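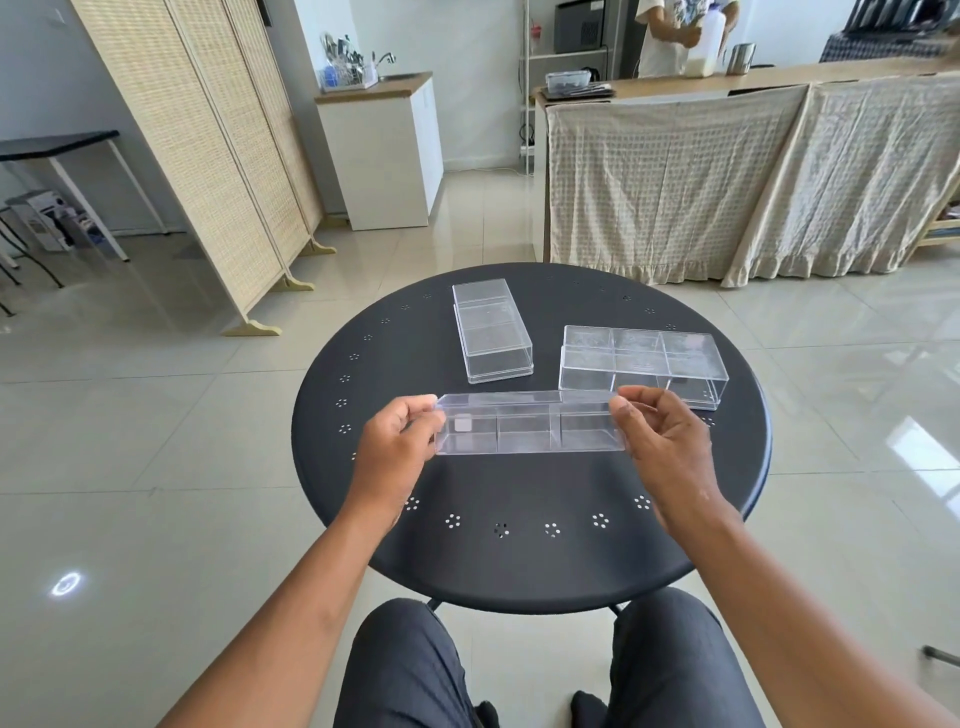 Clear boxes on a round table: handwork of the kind a robot is now expected to learn by being shown.

I spent eleven years writing work instructions for a packing firm before I moved over to robot training, and I still think of the second job as a continuation of the first. In both, somebody who can do a thing has to get it across to somebody, or something, that can't. My argument is a narrow one. For small household and bench tasks, most of the demonstrating should be done by people using their own hands, with remote control kept for the end of the job. Most groups I have worked with do it the other way round, and I think they lose a good deal by it.

By remote control I mean the usual arrangement. A person holds a pair of handles, or wears gloves, and the robot's arms copy them. The robot's own cameras and joints record everything, and what comes out is already in the robot's terms. There is no translating to be done. I understand the appeal. When I started at Trarberg we did nothing else, and the first tidy run of a machine putting a lid on a tub made all of us very pleased with ourselves.

The trouble is what remote control does to the person. Put a skilled packer behind the handles and within ten minutes they are packing like someone in oven gloves. They can't feel when a lid has seated. They stop using the little finger. They put an object down to change grip when they would normally roll it over in the palm. All of that goes into the recording, and the robot learns it faithfully. We had a store of 2690 demonstrations at one point, and when I sat down and watched a long run of them I saw hesitation over and over again. The operators paused before every contact to check the picture on the screen. The robot had learned to pause too, in the same places, with no screen to look at.

We called the second project Vimivov, for reasons lost to me, and it went the other way. People sat or stood at a table with a camera at head height and did the job with bare hands. The objects were cheap and awkward, and compartment boxes were among the best of them. A clear plastic box with a lid and dividers is hard for a camera, as you look straight through it at whatever is underneath. It is also hard for a gripper, as the walls give a little when squeezed. A person picks it up by the two ends and thinks nothing of it.

Over one April we collected 1791 recordings by hand. The remote control station, with the same number of staff and the same hours, produced 212. I don't offer that as a law of nature. Our station was slow to reset and the handles needed adjusting for each new person. But even with a better station the gap would have been wide, and it matters because variety matters. You want many people, many tables, many bad angles. Hands travel well. A remote control station weighs as much as a wardrobe and wants a room of its own.

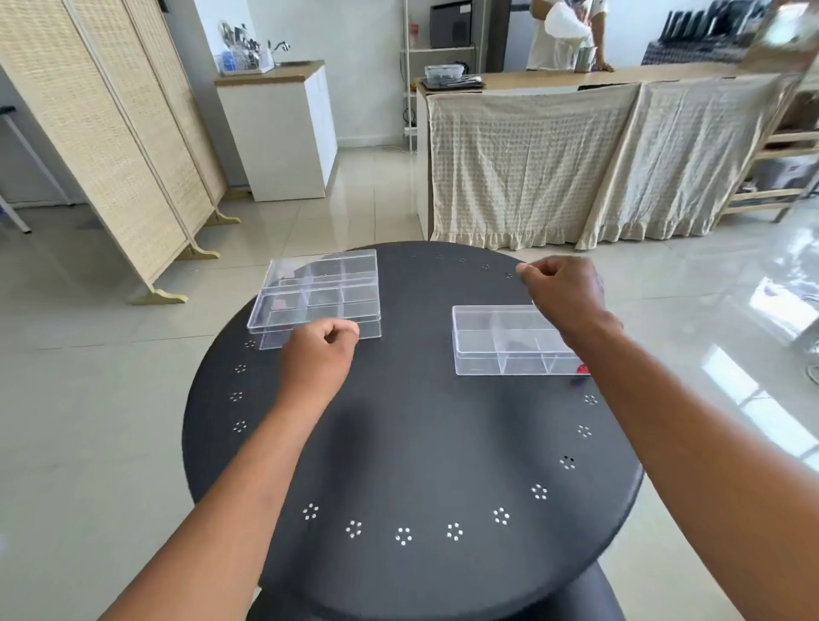 What the hands leave out

There are fair objections, and the strongest is that a human hand is not a gripper. A person can pinch a tiny part between finger and thumb while the other hand does nothing much, and the recording tells you where the fingers went but very little about how hard they pressed. If the robot has two flat jaws, somebody has to decide what the thumb and four fingers amount to. We got this wrong for months. Our first attempt treated every grip as a pinch, so the machine tried to lift wide boxes by one corner.

The second objection is that people cover things up. Forearms come in from both sides, the fingers close over the object, and at the very moment you most want to see the contact there is a knuckle in front of it. A second camera helps. Asking people to work with their elbows out helps less than you would hope, and they forget after a few minutes anyway.

The third is about ordinary rooms. An engineer from a company called Martinelli told me our recordings were too messy to be any use. There was always a kitchen counter behind the table, or a shelf, or a person getting on with something else. He wanted a plain backdrop and fixed lighting. I disagreed then and I disagree more now. A shiny tiled floor with daylight lying across it is what a robot in a home will have to look past. If it only ever sees the table against grey cloth, it will be lost the first time the cloth is missing.

How I would divide the work

Do the bulk of it by hand. Let people work at their own speed and do not correct their style unless they are dropping things. Tell them what the finished state should be and leave the route to them. Then, when the robot can get most of the way through a task, bring in remote control for the parts where it fails. In our case 50 corrections on a single step, such as lowering a lid squarely, did more than several hundred full runs from start to finish. The operator's clumsiness matters less there, as they are only steering for a few seconds.

We tried this order on the last job I did before leaving, a sorting task under the name Nonow. It was still slow, and it never managed the smallest compartments. The pauses were mostly gone, though, and new staff could start recording on their first morning.

I would also pay the people at the tables properly and keep them on. A packer who has done the task a thousand times knows which way round a box wants to be held. At present most projects treat that person as the cheap end of the operation and the station as the valuable part. I would spend the station money on another half dozen tables and chairs first.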